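3.2 Collecting demonstrations in furnished rooms

Most of our early demonstrations came from a bare bench, and the policies trained on them were very good at bare benches. For the Pronden set we wanted the opposite: living rooms, with their low cabinets, soft seats and awkward corners. The change made data collection slower, and we would make it again without hesitation. Some of the most interesting behavior in this paper comes from demonstrators finding their way around a piece of furniture that was simply there.

Each task was shown to the robot in one of 2 ways. In hand guiding, the demonstrator holds the arm near the wrist and moves it through the task while the joints are compliant. In remote control, the demonstrator moves a small leader arm (the Bremlow, described in Section 3.1) and the robot follows. Hand guiding feels wonderfully natural, and new demonstrators took to it fast. Its weakness is that a person's arm and shoulder keep getting in front of the cameras. Remote control takes longer to learn, but the recordings look like what the robot will see when it works alone.

We kept 965 demonstrations by remote control out of 1323 recorded in total; the rest are hand guided. Both kinds are stored in the same format, with joint positions, gripper opening and camera images on a shared clock. A session lasted until the demonstrator asked to stop. Zyanya Tovar wrote the session protocol and trained every new demonstrator on it, which kept habits such as hovering before a grasp fairly even from one person to the next.

Figure 2 shows a room set up for the ball and tray task. A tennis ball in a black tray and a white spray bottle share the top of a light wooden cabinet, behind a leather armchair.

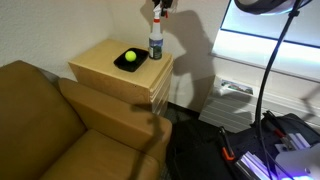 Figure 2. Ball and tray task, with the robot base at the lower right.

How many demonstrations does a new task need before the policy is worth running? Five is enough for a first attempt, provided they start from clearly different arm poses; after that we add more wherever the policy hesitates.

We like this way of working a great deal. It turns collection into a conversation with the policy. Run it, watch where it slows down, take over from that pose and show the rest. Vaughn Kapoor built the takeover switch for this purpose, a foot pedal that freezes the robot, lines the leader arm up with it and hands over control. Before the pedal, demonstrators had to match the two arms by eye, and the first second of nearly every correction had a jerk in it that the policy then faithfully learned.

Corrections are labeled as such in the data. During training we weight them more heavily than full demonstrations, following the schedule in Appendix B. We also tried dropping the labels and mixing everything together. The resulting policies still completed easy reaches but drifted near the lip of the tray, where most corrections had been given.

One finding surprised us. Demonstrators who had practiced hand guiding first went on to give smoother remote demonstrations — they seemed to have picked up a feel for the arm's reach and for where the elbow swings wide. We now start everyone that way, and throw the practice recordings out. The same order was used for the El-Sayed drawers and the Pokisa cups, whose results are given in Section 4.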